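Tikik Adds Folding Guidance to Seasonal Cotton T-Shirt Line

TRERNETDALE, 2025-06-19 – Apparel supplier Tikik will ship its fall T-shirt range to retailers in August with a revised folding specification for shops and home users.
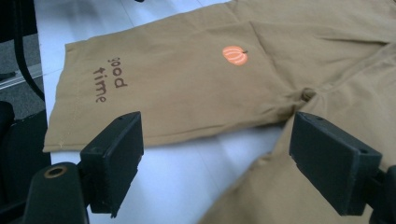 The specification applies to all 335 styles in the range, including shirts with small printed graphics and lettering. Each shirt is laid on a smooth, hard surface and flattened by hand from the center outward. The sleeves are squared at the hem before the body is folded in thirds.

"Most creasing starts at the underarm seam," said Areti Athanasiadis, product manager at Tikik. "If the fabric is bunched there, the fold carries it across the whole shirt."

Printed areas are kept clear of fold lines where the cut allows – a change requested by stores that stack shirts for several weeks. Folded shirts are packed 10 to a carton, with the collar ends alternating.

Nhung La, who manages packing at the company's Dromitz warehouse, said the method was tested on 732 shirts before it was adopted. Cartons packed to the earlier specification will still be accepted for returns.

Printed instruction cards are available to retailers in packs of 1,000. Orders may be placed through the regular Tikik trade desk.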